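Treltgate Automation Services: Safety and Operations Newsletter, August

Gripper Height Fault at the Tapley Laboratory

The Tapley laboratory has returned its second manipulation cell to service following a fault in which the arm moved below its permitted working height and pressed its closed fingers against the work surface. No employee was injured. The cell was stopped at 2:40 p.m. by the operator on duty, who used the pendant stop in accordance with the site procedure.

This item summarizes the findings of the internal review and sets out changes that apply to all Treltgate cells running the Jusport control package. Supervisors are asked to discuss it with their teams before the next scheduled calibration.

What happened

The cell was in its 1077th cycle since the previous calibration. The task was a routine pick and place sequence involving small molded parts. At the end of the cycle the arm was due to return to a waiting position 50 millimeters above the board, with the fingers closed. It continued downward instead and made contact. The joint controller registered a rise in load, but the reading stayed under the limit at which the arm halts by itself, and the arm held position while still pushing down.

The operator noticed that the motor tone had changed and stopped the cell. The arm was then raised by hand control at reduced speed. Both fingers were removed, inspected for cracks, and replaced as a precaution. The wrist camera mount was checked for movement and found to be secure.

Findings

The review traced the fault to the height reference used by the control package. During a tool change earlier in the month, the fingers had been exchanged for a longer set. The new length was entered in the tool table, but the cell had been left open in a second session on the maintenance laptop. When that session was closed, it saved its own copy of the table and restored the old value. The software gave no warning that a newer entry was being overwritten.

For most of the cycle the error had no visible effect. The parts were picked from a raised tray and the extra length was absorbed by the compliance of the grip. Only the return move depended directly on the distance between the fingertips and the board, and an offset in the waiting position had until then left enough clearance. That offset was removed in a routine program update shortly before the event.

A second finding concerns the load limit. The limit had been raised during commissioning to prevent false stops when the arm carried heavier fixtures. Those fixtures are no longer used at Tapley, and the limit should have been returned to its original setting when they were withdrawn. The change had been recorded in the commissioning notes but did not appear on the operating checklist.
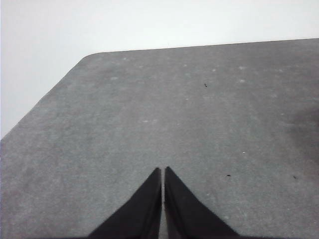 Photo: Treltgate Automation Services, wrist camera, Tapley laboratory

The wrist camera view now forms part of the height check. With the fingers closed and the board clear, the operator compares the view at the waiting position with a reference picture stored for that tool set. The comparison does not replace measurement. Small specks and pale marks on the gray surface are to be disregarded for this purpose, and operators should not use them as alignment points. Shading on the board may also vary with the room lighting and is not to be read as a sign of contact.

Corrective actions

The following measures are in effect at Tapley and will be extended to the Brenia site by the end of the quarter.

The tool table may be edited from one session only. Any other open session must be closed before the edit begins, and the saved value must be read back from the controller after the edit is complete.

After every finger change, the waiting height is to be measured with a gauge block at reduced speed. The result is entered in the cell log together with the tool set number.

The load limit has been returned to its original value. A request to raise it requires written approval from the site safety lead and must state a date on which the limit will be restored.

Calibration will take place every 648 cycles or after any program update that alters a waiting position, whichever comes first.

Speed during the first 200 cycles after a tool change is restricted, and an operator must remain within reach of a stop control throughout that period.

Reporting

Staff are reminded that an unusual sound, a slow return move, or any unexplained contact with a work surface is a reportable event, even when the cell completes its cycle normally. Two employees at Tapley told the review that they had heard a similar change in motor tone on an earlier shift. They had not reported it because the cell continued to run. The reporting form has been shortened and can now be completed at the cell terminal.

Questions about this item should be addressed to Uriel Ledesma, Operations Safety. The full review, including the controller log and the revised checklist, is available to all site supervisors on request.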